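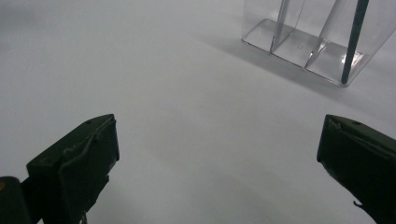

Newsroom > Company news > Indmont

By Kendra Lachance, Press Office
17th October

INDMONT TO OPEN REPAIR AND REFILL COUNTER AT ITS MURKAR SHOP

Indmont, the household goods retailer, will open a repair and refill counter at its Murkar branch in March. The counter will take in small kitchen appliances, lamps and hand tools for repair, and will sell cleaning products by weight to customers who bring their own bottles and tubs.

It will be the first counter of its kind in the company's shops. Two more are planned, at Caron and at a site still to be agreed, if the Murkar counter covers its costs in its opening year.

Customers will be able to hand in an item during normal shop hours. Staff will look it over, give a written price for the work and go ahead only when the customer has agreed to it. Most jobs should be ready within seven days. Items waiting for parts will take longer, and customers will be told so when they receive the price.

There is no charge for the first look. If a repair is not possible, the item can be collected or left with the shop for recycling.

"People come in every week with a kettle or a toaster and ask whether we can mend it," said Harvey Melnyk, manager of the Murkar branch. "Up to now we have had to send them away or sell them a new one. A lot of these faults are a worn switch or a broken lead, and they don't take long to put right."

The company will take on three people to run the counter, two of them full time. Training will be given by Skoltia, the appliance parts supplier, which has sold spares to Indmont for several years and will also hold stock for the new service. Applications for the posts are open now through the Murkar branch.

The refill side of the counter will start with 35 products, among them washing-up liquid, laundry powder, floor cleaner and hand soap. Customers' containers will be weighed empty, filled and weighed again, and the price worked out on the difference. Containers must be clean and dry and must have a lid that closes properly. Bottles will also be on sale for those who arrive without one.

Musa Adebisi, who is in charge of buying at Indmont, said the range had been kept to things people use up quickly.

"We looked at what goes through the tills at Murkar and started there," he said. "If shoppers ask for something else and enough of them want it, we will try to get it in. Prices will be set so that a refill costs less than the same weight in a new bottle."

The counter will stand at the back of the ground floor, in the space now used for garden furniture — this will move upstairs over the winter. The lift will stay in use during the work. The entrance from the car park will be closed for part of February, and signs will direct customers to the main doors.

Repairs carried out at the counter will be guaranteed for a year. Gas appliances, microwave ovens and anything with a petrol engine will not be accepted. A full list will be put up in the shop before opening.

For press enquiries, contact Mackenzie Ross at the Indmont press office. Questions about the jobs should go to Marlene McIntyre in the staffing department.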